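Last updated: October 14, 2023
By Bujar Pavlović

Progress report to Menberg, kitchen tasks, second part

In June we agreed to compare two hands on the same arm: the two-finger gripper from Maltar and the multi-finger hand from Prurus. The comparison on the saucepan task is now finished. Each of them made 200 trials with the same pan, and we changed only the hand and its controller settings.

The Maltar gripper completed 178 trials. Its failures were nearly all of one type: the handle turned between the fingers when the pan was lifted, and the pan tilted. The Prurus hand was weaker at first, but after Shirin Jalali rewrote the closing sequence it stayed level more often. We did not yet separate the trials before and after this change, and I will do it for the next report.

The cables stay outside the arm with the Prurus hand, and for this reason we limit the wrist rotation to 77 degrees.

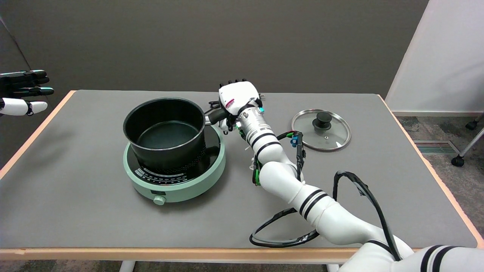

Prurus hand at the saucepan handle, with the lid beside the cooker on the table.
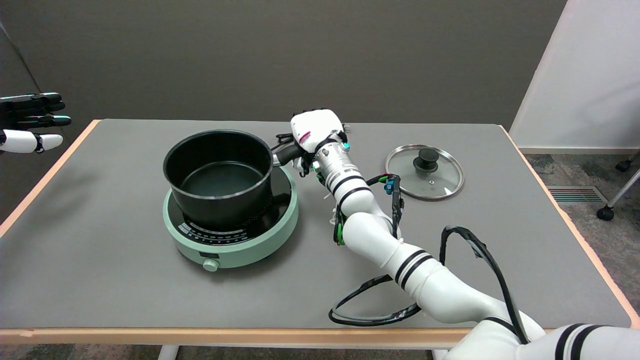

Montserrat Figueroa has read the draft and does not agree that the two results can be put side by side. In her opinion the rewritten sequence makes it a different controller, and the gripper should get the same amount of tuning before we recommend anything. She also asks that we report the tilt of the pan in degrees.

I accept the first point. It costs us roughly two more weeks of work on the gripper. The tilt measurement needs a sensor that is not in the present budget, and Barbara Kurek will send the price separately.

Lifting the lid is the next task. No trials are made yet.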